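Gripper upkeep and setup on the Grudum two-arm model
Project report, lab section 2
Syafiqah Sembiring

What I did this term: took over the simulated Grudum robot from last year's group, got both grippers closing properly again, wrote down how to keep it that way. The house it works in is the Panasiuk scene, unchanged. All runs in Gisar.

Both views come from the same session, first the room past the two arms, then one gripper from behind.

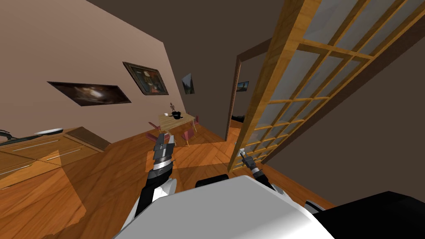
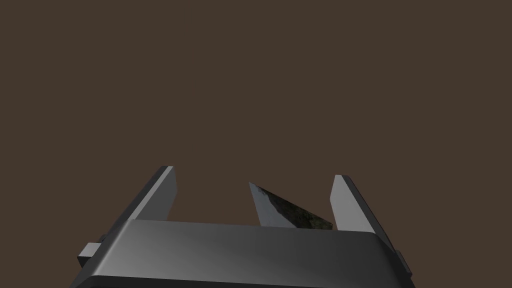
1. State at handover
The left gripper missed its closed position on most commands. The right one closed but let go of thin things. No notes in the folder except one line that said "fingers ok". They were not ok.

First guess was friction. Wrong, lost a week on it. Raised the friction value on the finger pads, lowered it, no difference I could measure. Put it back.

2. What was wrong
Two seperate faults.

Left side – the finger joint limits were swapped. Open was stored as closed. The controller pushed against the stop and timed out at 365 ms every single time, which should have been a clue. Swapped them back, fixed in ten minutes after all that.

Right side – grip force set to 40 N in the config, but a second file (the old Flada one) loaded after it and overwrote the number. Deleted the second file. Kept a copy in the archive folder in case somebody needs it.

3. Setup steps, in order
Load the room first, robot second. The other way round the base spawns a bit inside the floor and gets kicked.
Zero both arms.
Open both grippers all the way, check that the two fingers of each one are level.
Close on nothing. Read the joint values, left and right should match to the second decimal.
Then close on a thin object. If it slips, look at the force value before touching anything else.
Save the config under a new name, never over the old one.

4. Testing
2,000 open-close cycles per gripper, overnight. Left had no timeouts after the fix. Right stopped once, at cycle 267, and I could not get it to happen again. Log is in the appendix. My guess is a time step problem but I have not proved it.

5. Not finished
Wrist camera calibration was in the plan and I didn't get to it. Also the base tilt check, only half written – it reads the angle but does'nt stop the arms yet. Whoever has this in the fall should start there. The script is called tilt_check and it needs the Gisar update from July to run.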